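Bon. J'ai ouvert la facture de la clinique Bramwell. 574 euros de reste à charge. J'ai refermé la facture, fait un thé, rouvert la facture. Toujours 574.

La mutuelle, Clindura, avait pourtant promis une « prise en charge sereine ». C'est écrit sur la brochure, au-dessus d'un couple qui rit devant une salade.

J'appelle. 90 minutes d'attente, flûte de Pan. Une voix m'informe que mon dossier est « en cours de fluidification ». Je demande ce que ça veut dire. Elle me passe le service fluidification, qui ferme à 16 h. Il est 16 h 02.

Le dépassement d'honoraires s'appelle désormais « complément de confort ». Le mien ne m'a laissé aucun souvenir, je dormais. 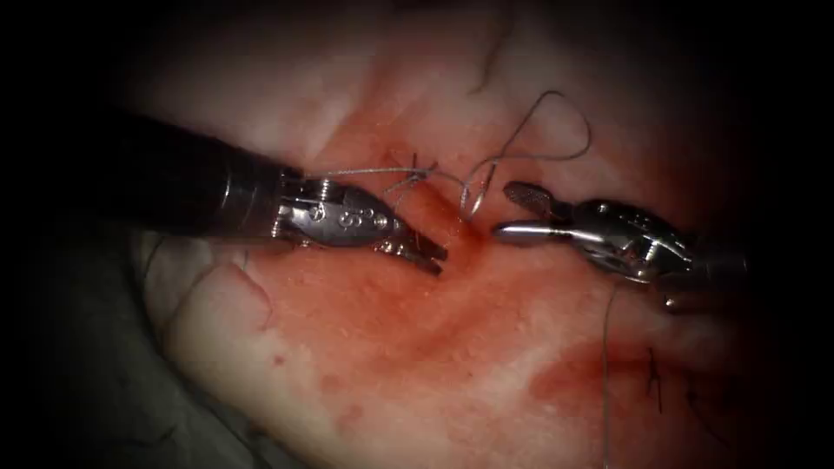 Annick McIntyre me répond qu'il faut redemander le devis signé, que chez elle Clindura avait oublié une ligne entière et qu'elle a récupéré presque tout en novembre, après cinq courriers recommandés.

Cinq recommandés, donc. J'ai regardé le tarif de La Poste. Je commence à comprendre le modèle économique.

Devis retrouvé, plié dans un livre de cuisine. Il manque bien une ligne. Elle s'appelle « divers ».

Premier recommandé parti ce matin. J'ai écrit « sereinement » avant la signature. La suite quand ils auront fluidifié.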